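# Chapter 7: Looking After the Gripper

A gripper is the part of a cell that touches the product, so it is usually the first part to wear. The arm behind it may run for years with little attention. The fingers will not. This chapter covers inspection, cleaning, finger replacement, and the check that has to follow each of these before the cell goes back to work.

Most of the examples come from the egg-handling cell at Brukholm, which was set up by Sarahí Esquivel and Onni Manninen. The cell has one arm, one two-finger gripper, and a camera mounted near the wrist. Its task is to pick up a single egg and place it in a carton. Eggs are useful for teaching because they leave little room for error. If one finger closes slightly ahead of the other, the egg rolls. If the closing force is set too high, the shell cracks.

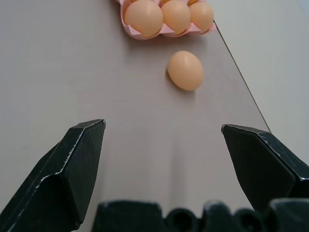
Wear on coated fingers starts at the edges. The coating rubs off along the rims and folds first, and the lighter material underneath shows through. Light wear of this kind does not affect the grip, and a finger should not be replaced for looks alone. What matters is whether the contact face is still flat and whether the two tips still meet squarely when closed.

At Brukholm the fingers are inspected every 400 hours of running time. The inspection takes 15 minutes and is done with the arm parked and the drive power locked out. Manninen keeps the results in a bound log, one line per inspection, with the hour count in the left margin. The first pair of fingers came off at 1290 hours, when the left tip had worn enough to leave a gap at the closed position.

Cables need the same attention. A cable that lies across the work surface can be caught by a finger on a low approach, and its route should be checked each time the table is cleared.

## 7.1 Before You Begin

Read the lockout procedure in Chapter 2 again, even if you have used it before. You will need a clean lint-free cloth, a straightedge, a set of feeler gauges, and the log for your cell. Write down the hour count before you remove power.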